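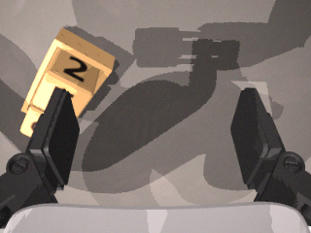

Ledeck is a practice kit for robot grasping, sold by the Sarnport firm Galbraith and used mostly by community colleges, hobby clubs and the occasional very patient parent. It comes as a simulator with a library of numbered blocks, and the learner's job is to bring a two-fingered gripper down over a flat surface, line it up with a block, and close on it without knocking it away. The blocks seldom sit squarely to the fingers, and a tan one bearing a bold black 2, lying at a tilt and partly hidden behind the left finger, asks for a good deal more thought than a beginner might expect. Shadows are drawn in as well, overlapping across the gray surface, and many learners grow rather fond of them once they find how much they help in judging a position.

The kit was designed by Saron Kahsay and Rory Skinner, who had been teaching evening classes together in Grundosley and wanted something their students could take home. The standard edition holds 50 exercises in 6 levels, and a classroom license covers 30 seats. A printed guide by Beathag Gourlay comes in the box, and it is a friendly, roomy sort of book, with wide margins for notes.

Reviewers have been kind to Ledeck on the whole, though Rhona MacLeish found the early levels slow and wished the menus were easier to read. An expanded edition is planned for November.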